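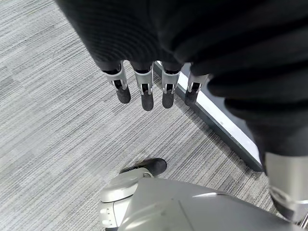
Ticket: chip cans won't stay put on the middle shelf

Opened by: Mingxuan Xia
Area: Plostberg, practice shop room
Status: open, then fixed, then open again (see below)
Priority: low, but it's driving me nuts

What's going on

Hi all. I look after the little practice shop, the corner with the gray metal shelving and the steel table, and I need help with the chip cans. The plan on the wall wants them lying down on the middle shelf, on a slant, lids toward the aisle. It looks great for a minute! Then you put the next can in, or lean on an upright, and the whole line starts to creep. The front one goes first and takes the others along with it, and then I'm on my knees on the carpet fishing a can out from under the table.

The shelf surface is glossy and the cans are smooth, so I get why they roll. What I don't get is why it's only this unit. The same cans on the old Neleditz rack at the other end of the building would sit there for a month.

What I've tried so far

1. Wiped the shelf down with warm water and a drop of dish soap, then dried it. Better for the rest of that morning, no difference after lunch.

2. Swapped the order of the cans. Total waste of time, and I had to redo the labels.

3. Put a strip of clear grip tape along the back. It held, but the cans stuck to it so well that the whole shelf wobbled when you lifted one off. Peeled it up again (40 minutes with a plastic scraper, thank you very much).

4. Checked the shelf with a level. The bubble is off to the front left. Not by much – I had to take my glasses off and put them on again to be sure – but it's off.

5. Screwed the front left foot out 2 turns. The carpet in that room has some give to it, and I think the foot just pushed down into the pile, because the bubble barely moved.

So I'm fairly sure it's the floor and the feet. The unit is a Skodeo, the 480 model, with the perforated uprights, and I can't find the sheet that came with it. Does anyone know how far those feet are supposed to go out? I don't want to unscrew one all the way and have the thing sit down on my hand.

First update, same afternoon

Lihua Pan called back and told me to forget the feet for now and put something hard under them. I cut four squares from an old vinyl floor sample, slid one under each foot, and set the bubble again with everything off the shelves. Dead center! I was so pleased I went and got a coffee.

Then I started loading up. Cans on the middle shelf, drink cups up top, bottom shelf left empty until I know the unit isn't going anywhere. The red can I've kept out on the steel table as my tester. I stand it there, pick it up, lay it in line with the others, give the upright a knock with my knuckles and see who moves.

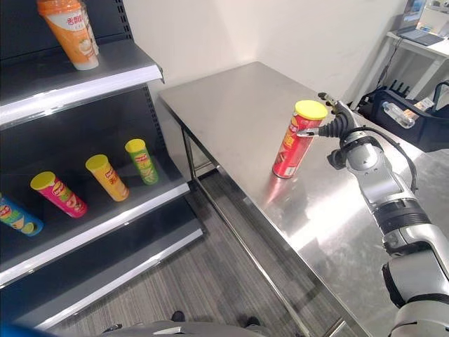
Lihua Pan: Vinyl under the feet is fine, leave it. But did you check the bubble again after you loaded it? An empty unit tells you very little on carpet. Put the weight on, wait until the next morning, then level it. Also look at the shelf clips at the back. If one of them is a hole lower than its partner, the shelf will lean no matter what you do with the feet.

Second update

Okay, so I hadn't checked the clips. I got the flashlight out and the back left clip on the middle shelf was one hole down. One hole! All that scraping and soaping, and it was a clip. I took the cans off, moved it up, pressed the shelf down until it clicked, and put everything back.

Knock test: nothing moved. Knocked harder: nothing. Pulled a can out from the middle of the line and the others stayed where they were, so I marked this as fixed and went home happy.

Third update, reopened

Came in at 8 and the front can had rolled up against the lip. Only that one, the rest were still in line. The bubble had drifted a hair to the front again, so Lihua was right about waiting overnight. I gave both front feet another half turn with the load on.

I've also ordered a roll of the thin ribbed shelf liner from Wei, 89 cents a foot, which should give the cans something to sit against without gluing them down. I'll cut it to the depth of the middle shelf only. The drink cups stand up fine by themselves and don't need it.

Still open: I'd like that Skodeo sheet if anybody has one in a drawer. And please don't put stock on the bottom shelf until I've closed this ticket.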